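Entreprise > Salle de presse > Communiqués > Produits de pose

Rechercher un produit, une référence, une fiche technique OK

COMMUNIQUÉ DE PRESSE
Janvier

Leteck étend sa gamme Skodis aux joints minces pour carrelage intérieur

Leteck, fabricant de mortiers et de produits de pose pour le second œuvre, annonce la mise sur le marché de Skodis Fin, mortier de jointoiement à base de ciment destiné aux revêtements céramiques intérieurs, en sol et en mur. Le produit complète les références Skodis existantes, réservées jusqu'ici aux joints larges et aux terrasses.

La formulation associe un liant hydraulique à prise réglée, une charge minérale de faible granulométrie et un adjuvant hydrofuge en poudre. Elle a été mise au point par le laboratoire de Rellodier, sous la responsabilité de Samer Moussa. La campagne d'essais a porté sur 1498 éprouvettes, conservées en ambiance sèche ou en immersion, puis soumises à des mesures de retrait, d'absorption d'eau et de résistance à l'abrasion.

« Le point difficile était la stabilité de la teinte dans les gris foncés et les noirs, où la moindre variation du dosage en eau se traduit par un voile clair au séchage – la plage d'ouvrabilité a donc été resserrée et la consigne de gâchage figure désormais sur les deux faces du sac », précise Samer Moussa.

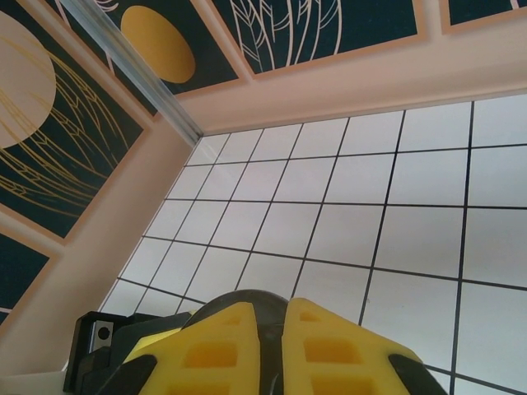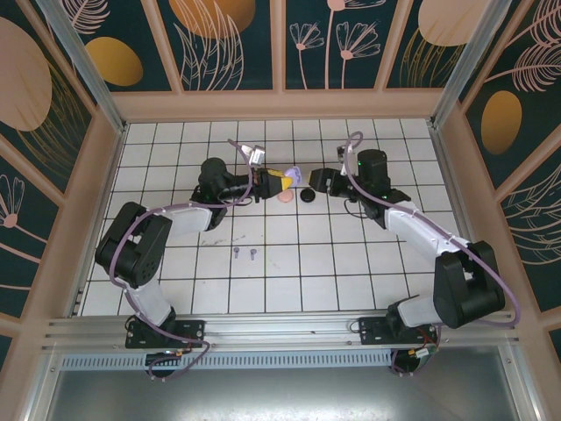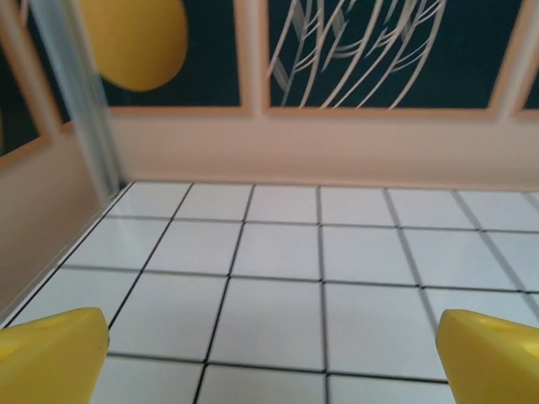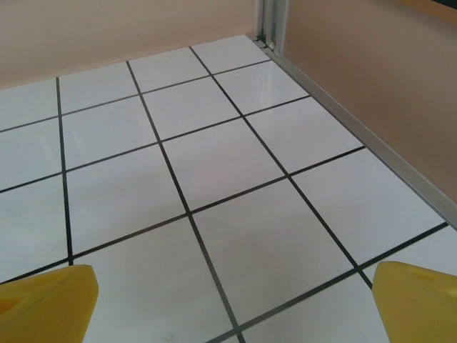 Skodis Fin est proposé en cinq teintes : blanc, sable, gris perle, gris ardoise et noir. Les pigments sont minéraux et incorporés en usine. Le choix de la teinte modifie la lecture du calepinage : sur des carreaux blancs brillants de format carré, un joint mince presque noir, comme celui de la quatrième vue, dessine une grille régulière où tout défaut d'alignement devient perceptible. Leteck recommande dans ce cas l'emploi de croisillons sur toute la surface et un contrôle à la règle avant le remplissage. Pour les teintes claires, la tolérance visuelle est plus large, mais l'entretien courant est plus fréquent.

L'application se fait à la raclette caoutchouc, en diagonale par rapport aux joints. Le premier nettoyage intervient dès que le mortier commence à tirer, à l'éponge humide essorée. Sur carreaux poreux ou structurés, un essai préalable reste obligatoire. Le produit ne convient ni aux bassins, ni aux locaux exposés à des agents acides, pour lesquels le fabricant renvoie à ses références époxydiques.

La production est assurée sur le site de Villanueva, dont la ligne d'ensachage a été modifiée pour accueillir les petits conditionnements. Les palettes comptent 70 sacs. « Les teintes foncées sont fabriquées en fin de semaine, avant le nettoyage complet du mélangeur, ce qui limite les risques de contamination des blancs », indique Mylene Lumbao, responsable du site.

Disponibilité : négoces en matériaux et distributeurs spécialisés, soit près de 400 points de vente. Nuancier et échantillons de joint durci sur demande auprès du service commercial. La fiche technique et la fiche de données de sécurité sont jointes à chaque première livraison.

Contact presse : Marilou Saludo
Contact technique et prescription : Ctibor Murín – permanence téléphonique le mardi matin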